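Cunora Household Storage Listings

Version 2, released 2022-02-02

Summary

Cunora is a set of short text listings for secondhand household storage goods: bins, baskets, racks, shelf units, drawer inserts and hooks. Each record holds the seller's title, the seller's description, and a cleaned set of attributes (item type, material, color, shape, mounting, condition). The set was put together to test how well simple text tools can pull attributes out of messy everyday writing.

There are 1599 records. The source listings were posted on Trovomis, a small classifieds board that closed in October. Sellers agreed to reuse when they posted, and the board's owners passed the export on to the Selby archive, where it was cleaned and labeled.

What is in the download

listings.csv – one row per record
labels.csv – the cleaned attributes, joined on record_id
terms.txt – the word list used for item types and materials
changes.txt – differences between version 1 and version 2

All files are UTF-8 with Unix line endings. Descriptions were cut at 2000 characters. The column "truncated" is set to 1 where this happened. Line breaks inside descriptions were replaced with a single space.

Item types

The type field follows the Gebreyes list, a plain two-level scheme. The top level has open container, closed container, rack, shelf and fitting. The second level says how the item is held up: standing, hanging, wall-fixed or loose. Sellers mix these up all the time. The same thing gets called a basket, a rack, a caddy and a holder, sometimes in one listing. Labelers were told to go by the build of the item and ignore the title when the two disagreed. 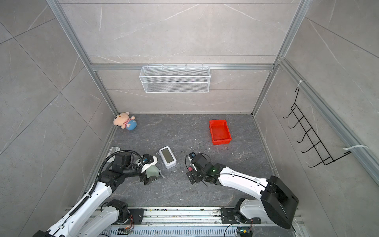 Type: open container, hanging. Material: wire mesh. Color: white.

"Basket" and "rack" both stay in the seller_terms field, so the original wording can still be searched. If a seller gave a size, it is kept as written in size_raw. Sizes were not converted. Many sellers wrote things like "fits a loaf of bread" or "big enough for shoes" and we left those alone.

Colors

Color was the hardest field to label. Version 1 allowed one word per item, and labelers split badly on anything between two basic colors. Version 2 allows a main color and a second color, in that order.
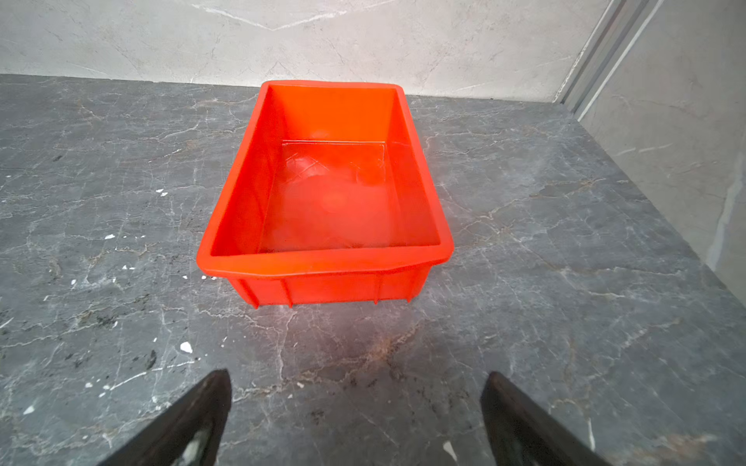
The second color field is optional and is left blank for most records. It is meant for in-between shades and should not be used for trim, lids or handles, which have their own column. A plastic bin in a bright red-orange, such as the one on the dark gray counter, is entered as main color red, second color orange, with the finish given as glossy. Highlights and shaded inner walls do not count as extra colors. Shades named by the seller ("brick", "salmon", "rust") go into color_raw unchanged.

Labeling

Every record was labeled once, and 200 records were labeled a second time by a different person. The second pass is in labels.csv with pass = 2. Please leave those rows out when you count items, or you will count them twice. Agreement was good on material and mounting and poor on condition. "Used" and "good" were treated as the same thing by half the sellers, so the condition field is best read as a hint.

Known problems

– Listings for sets are stored as one record. The number of pieces is only in the description.
– Some sellers pasted the same text under several items. Exact copies were removed, near copies were not.
– Prices were removed along with phone numbers, street names and email addresses. A few descriptions read oddly as a result.
– "Tin" may mean the metal or a small box. Check terms.txt before filtering on it.

Use

The set may be used and changed freely for study or teaching. Keep the name Cunora and the version number with any copy. Corrections to labels are welcome – send the record_id, the field, and the value you think is right. Changes go into the next version and are noted in changes.txt.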